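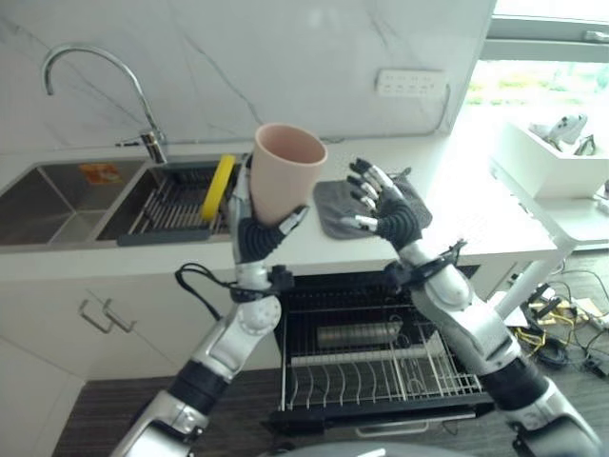 How often should you go over the hands on a two-arm robot? Every 200 hours of run time for a proper look, plus a quick wipe and finger check before you switch it on for the day.

Home Blog Workshop Notes About Contact

OK, so I promised a post on how I look after ours, and since three of you asked about hands in the comments last time, hands it is! Our setup is called Hodalness (long story, there was a typo on a purchase order and it stuck) and it does kitchen chores all day long. Cups, cloths, sponges, the dishwasher rack. Kitchen work is rough on hands, yours and the robot's.

I start with the ribbed black sleeves below the wrists. Crumbs get down in the folds and so does dried soap, and if you leave it in there the sleeve gets stiff and the wrist starts to feel lazy. I stretch each one out with my thumbs and go around it with a soft dry brush. Then a barely damp cloth, then I leave it alone for ten minutes while I make coffee. Please don't use the spray cleaner. I did that in August and spent an evening picking gunk out of a finger joint with a toothpick.

Next, fingers. Power off, then bend every one by hand, slowly, all the way in and all the way out. You're feeling for grit. A good finger moves like a well oiled hinge and a bad one has a little catch in it, usually at the knuckle nearest the palm (why always that one??). If I find a catch I blow it out with the hand bulb, and if it's still there I pull the finger and swap in a spare from Gavalas. They're a bit pricey but they fit the first time, which I can't say for the Woton ones.

Then the cable at the left wrist. It needs enough loop that the wrist can turn all the way without tugging, but not so much that it snags on a cabinet handle. I had mine too short for weeks and kept blaming the software! Angeliki Michailidis took one look, undid the clamp, gave it another 2 inches of slack, and my mystery dropouts were gone. I owe her lunch.

Last thing is a grip check with a plastic cup. Plastic is great for this because you can see it bow in when the squeeze is too strong. I run the pick and hold from the Trokeo menu and nudge the number down until the cup keeps its shape and still doesn't slip. Our left hand is happy at 642. The right one likes a bit more, no idea why, and I've stopped arguing with it.

I write all of it in a spiral notebook next to the sink. We're at 1,911 hours now and still on the original right thumb. Elbows next time, once the new grease shows up.

Share 14 Comments 9
Last updated in August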